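Skesgate shared workshop -- arm bench, monthly check, September
Checked by: Kamran Ghumman
Build: Lekik arm, two-finger gripper

1. Emergency stop. OK. Pressed 3 times during slow motion, the arm stopped each time.

2. Base bolts. OK after work. One bolt was turning by hand. Heriberto Quezada tightened it and I put a paint mark on it.

3. Cable at the elbow. Watch. The outer sleeve is rubbed but the wires are not open. Please look again next month.

4. Table surface and gripper fingers. NOT OK. There is food on the table, with a smear and small crumbs next to it. Wipe the top before the next run, and clean the seam of the fingers with a soft brush -- no spray near the motors.
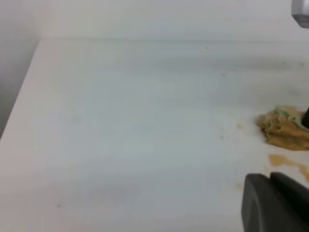 5. Grip force. OK. The limit in the Rikiro controller is set to 6 newtons. Somebody had changed it to 800 in the test file, so I corrected this too. Please do not save over my file.

6. Power supply. OK. The Batista unit was running for one hour and the fan makes normal noise.

Open points: 3 and 4. Heriberto has the brush in his drawer. Write your initials on the sheet when it is done.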